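Garra impressa ou comprada para bancada? Orçamento pequeno
Comunidade Wandotia > Automação e robótica > Compras

Hiba Salameh
21 de fevereiro de 2018

Preciso fechar a lista de equipamento de uma bancada pequena, para pegar e pousar marcadores e frascos leves. Tenho 3000 euros para tudo. A garra da Stumico custa 608 e o kit de plástico da Lelow custa 351, já com servo. Vale a pena pagar a diferença? E o que costuma ficar esquecido no orçamento?

2 respostas

lerroux_bancada

Para marcadores, o plástico chega. Eu punha fita na ponta dos dedos, que é barata e se troca em minutos, e guardava dinheiro para um servo de reserva e cabos mais compridos. Os cabos soltos junto à garra prendem-se em tudo, conte com abraçadeiras ou uma calha.

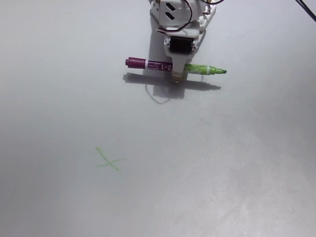
tms_oficina

Depende do peso dos frascos. Cheios, eu ia para a Stumico. Peça também preço à Le Roux, que às vezes faz desconto em dezembro, mas o prazo de entrega é mau. E veja se o kit traz fonte de alimentação, o meu não trazia.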